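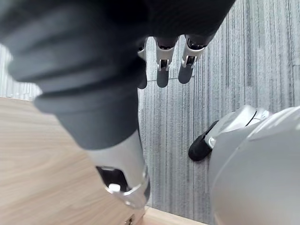 Gripper comparison (humanoid robots)

A gripper comparison is a side-by-side trial of two or more robot hands, done with the same tasks, the same objects and, if you're lucky, the same arm. I've been running them for a while now, first at Oksanen and then on my own time, and this entry is my attempt to put down how they work in everyday words. It leans toward office and household jobs, as that's what I know best!

Where the idea comes from

Factories have compared grippers forever, but mostly on numbers like grip force and cycle time. Those matter plenty when a machine picks up the same metal part all day. They tell you very little about a cabinet door. The first trial I took part in was set up by Drastex, who wanted to know if a three-fingered hand was worth the extra cost over a plain two-finger one, and we spent most of a month arguing about which tasks were fair. (I still think the doorknob was unfair. The two-finger hand never had a chance with it.)

Kinds of hands

Most of what gets tested falls into two families. Fingered hands have jointed fingers with soft or rubbery pads at the tips, and they can wrap around things. They look great in demos and they're lovely for mugs, handles and anything lumpy. The downside is all those joints – each one has to be calibrated, and each one can drift.

Slim-tip grippers are simpler. You get a pair of narrow tips that open and close, and they slide into tight gaps where a finger pad would just bump. I have a soft spot for them. They start up quickly, they behave the same way in the afternoon as they did in the morning, and when something goes wrong you can usually figure it out without opening the controller log.

There are suction tools too, but I leave those out of this entry. They deserve their own, and I've only ever used the Fovitard cup kit, which I didn't like very much.

The task set

The set I use is called Ternunura, after the project it was written for. It has 5 tasks, and each hand gets 100 tries at every one of them. The tasks are opening a door, lifting a flat object off a shelf, putting it back square, turning a knob and plugging in a cable. A try counts as good only if the object ends up where it should be and nothing else got shoved out of place.

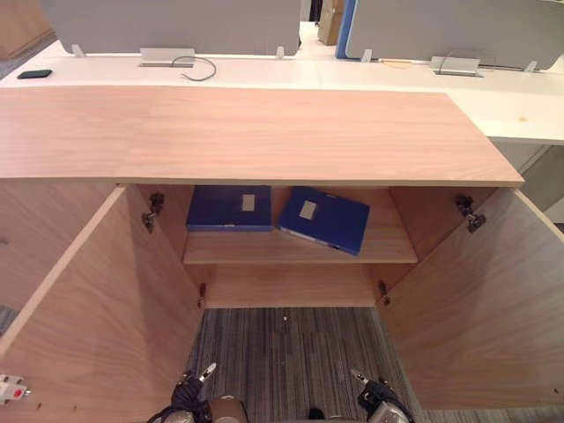
Flat objects on shelves are the part I'd point a newcomer to first. A folder looks like the easiest thing in the world and it is so mean to a robot! There's hardly any edge to grab, the cover can slip against the pages, and if the folder sits at an angle the hand has to come in at an angle too, which means the elbow goes somewhere you didn't plan for. Thin tips can get under the cover. Thick pads tend to push the whole thing backward until it meets the rear wall, and then sometimes they get it after all, which annoys me because I have to count it as good.

My last full round came to 400 good tries for the slim tips. The fingered hand did better on the knob and worse on everything flat, and I've left its total out because we changed the pads halfway through and I don't trust it.

Cameras

Where you put the camera changes the result more than most people expect. A head camera gives you the whole job, both arms and the furniture, and that's the view I want for planning. A wrist camera gets in close, but it also picks up plenty of the robot itself, such as sleeves, the other hand, a foot. I used to throw that kind of view away. Now I keep it, as it's handy for catching an arm that's about to brush against something.

If you compare two hands, please use the same camera positions for both. I once moved a wrist mount between rounds and lost a week to it.

Controllers

Same advice here, really. Run both hands from one controller with one set of speed limits. I use firmware build 605 for everything and I haven't updated it in ages, partly from superstition. Newer builds smooth out the closing motion, and that's nice, but then my old scores stop meaning anything.

Known problems

Scores don't carry over well between rooms. Lighting, floor and furniture height all sneak in. Fabric sleeves over the arm can bunch up near the wrist, so I check them before each round – the cuff should be clear of the joint. Door hinges also loosen over a long trial, and late tries come out a bit easier than early ones. I haven't found a good fix for that beyond swapping which hand goes first.

Shares 5 · Comments 0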